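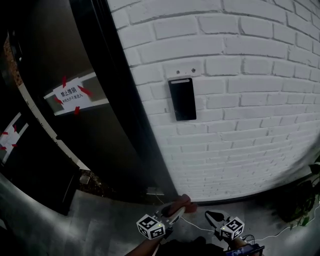 Slide 1. Morning, all. I've been asked to talk about whether smart entry systems save money for small landlords, and my short answer is that I doubt it. Hands up who has had a sales visit in the last year. Keep them up if you were shown a figure for savings. Now keep them up if you were shown the sums behind it. (Wait.) Right. On the screen you've got a black access panel on a painted brick wall, and I'd like you to look just above it, at the two little screw holes and the paler patch of brick. Something may well have been fixed there before. When a salesman gives you the cost of a panel, ask him who pays for the old one.

Slide 2. The quote. Dorik offered us a system for 3000 pounds a door, fitted. Fine. Then read page two. Cabling extra, making good extra, weekend call-outs extra. By the time we had added the lot up it was 3961, and that was before the yearly fee. I'm not saying they hid it. It was in the quote, in small type, after the nice drawings.

Slide 3. "Keys cost you a fortune." Do they? Go back through your own invoices before you agree with this. At Hlongwane Court we replaced six keys in a year. Six. The locksmith's bill would not have covered the delivery charge on the new kit. Bigger blocks will have a different answer, and I'd like to hear it in questions.

Slide 4. The log. You will be told that knowing who came in and when makes a building safer. Ask how. A log tells you a fob was used – it doesn't tell you whose hand it was in. Also ask who can read it, how long it's kept, and what you've told your tenants. Pause here, people usually want to write that down.

Slide 5. What happens when the firm goes? Drukine bought Imix and stopped supporting the older fobs six months later. The doors still opened. Adding a new tenant was another matter, and we ended up lending out the manager's spare.

Slide 6. I do have one block where I'd fit it again: lots of short lets, people arriving at midnight. So get three quotes, ask for the price over ten years, and ask what you'll be left with if you cancel. If they can't put that in writing, keep your locks for now.

Questions. If short of time, skip the one on insurance and send them the handout.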